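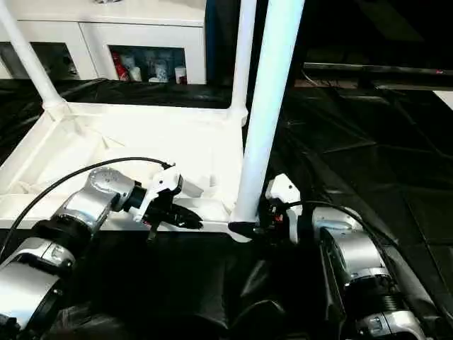

Page last changed: 19th November

Wobbly white plastic shelf unit – what goes in the bottom tray?

posted by mudroom_muddle

Hello all! I picked up one of those white plastic shelving units, the kind where each tier is a tray with raised edges and the legs are round white tubes, and I am trying to decide how to use the lowest tray before I fill the thing. It's going in our back entry, where the floor slopes a little toward the door (old house in Geltberg, nothing is level). My first thought was boots, but the inside of the tray is all molded ridges and shallow panels and I can just picture the mud settling into them. It also rocks when I push on the top. The leg has a black cap on the foot, and I don't know whether that's meant to come off. Any ideas welcome before December, when the real slush starts!

Fokemance
We have had two of these over the years, one in the laundry and one that went off to college and never came home. Boots are fine in the bottom, truly, but cut a piece of rubber mat to sit inside the raised edge first. Mine is 14 inches by 48 and I got it out of a single runner with a pair of kitchen scissors – not pretty, but it lifts out and you can hose it off in the yard. Leave the caps on. They keep the tube ends from scratching your floor. For the rocking, stand it where you want it, find the short corner, and slip a thin felt pad under that foot. I needed 3 of them stacked up in the laundry, so don't be shy. And put your heavy things low down, dog food or cat litter or whatever you've got, and it will settle a good deal.

holleo
mine wobbled till i pushed the legs in properly. lean on each corner hard. you'll probably hear it go

Mabuza
I would skip the boots and use that tray for dry things like bags and umbrellas, but I'm fussy about mud. If you do go with boots, an old toothbrush and warm dish soap gets into the ridges well enough. Wipe it dry afterward, and check the wall side too, as grit likes to collect in the back corners around the legs.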